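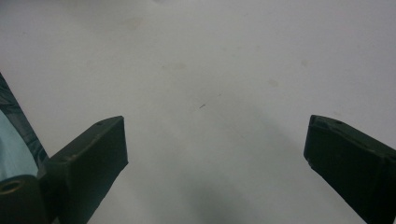 Gripper Build FAQ

Answers to the things people keep asking at the bench in the Tultthorpe shared workshop, and by email, usually late at night. Last updated 1/11/19. Written by Severin Zaugg, with corrections from Flurina Aebischer, who was right about the screws.

What is it?

A two-finger gripper with a camera looking down between the fingers. You hold it in your hand and do a chore with it, and later the Surar arm is supposed to do the same chore without you. The arm has opinions about this. See further down.

What does it cost to build?

I spent 135 dollars on the version that works and will not be discussing the ones before it. If you already own a printer and a drawer full of screws, you will spend less. If you think you own a drawer full of the right screws, budget for shipping.

Do the fingers have to be dark green?

No. I had a spool of very dark green and I wanted it gone. Any color works so long as the camera can tell it from your table. Ours stand out nicely against pale gray. A visitor printed a pair in light gray and spent an evening looking for them.

My finger tips look worn along the edges. Did I print them wrong?

Ours are rubbed lighter along the edges and have a few scuffs. They still close, they still pick up a sponge. Reprint when they crack.

How far apart should the fingers sit when open?

Far enough that you see plenty of bare table between them in the camera view. If one tip sits clearly higher than the other in the picture, loosen the mount, square it up and tighten again. Do it in that order. Flurina has watched me do it in the other order.

There's a soft dark patch between the fingers in my video. Is the lens dirty?

Wipe it and look again. If the patch moves when you move the gripper toward a lamp, you have a shadow. Put a second lamp on the other side of the table, or live with it. We live with it.

And the specks on the table?

Same test. Slide the gripper sideways: marks on the table slide out of view, marks on the lens come along for the ride. Our pale surface has a small dark scratch and a few faint smudges. I once cleaned a lens four times over a mark like that.

Which screws?

Length 28 for the mount and 13 for the fingers, both in millimeters. The Trummer drawing on the wall is out of date and has been since October. Please stop building from it. Please also stop writing corrections on it in pencil, as they don't agree with each other.

Can I borrow the workshop's arm?

Yes, if you put your name on the sheet and set the speed back when you leave. The cabinet code is not 1813 anymore. Too many people knew it, including people who had never asked for it.

Will this work with the Vistari controller?

Flurina got it to open. Closing is on her list.

Where do I send questions?

Leave a note in the gripper tray. I read them with my coffee, so keep them short.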